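6.4 Grip fault 68: false "grip secure" in simulation

The Randa controller may report a secure grip when the fingers are only touching the part. The release notes call this fault cleared in the January update. Treat that claim with caution until your own cell passes the steps below.

1. Load the Skimby scene and set grip force to 20.
2. Run the approach at low speed. Stop at first contact.
3. Open the wrist view and compare it with the status line. Fingertips against the underside, one on each side of the central stand, are proof of contact and nothing more. 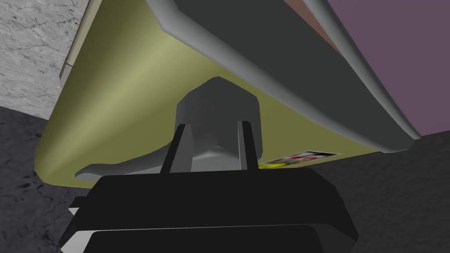
4. Command a short lift. If the part stays behind while the status reads "secure", log fault 68 and stop.

CAUTION: Do not raise the force above 400 to clear the message. The message will clear. The grip may be no better.

Note: A pass in simulation does not release the real arm for use. Send failed logs to Danica Stoyanova at Olaniyan.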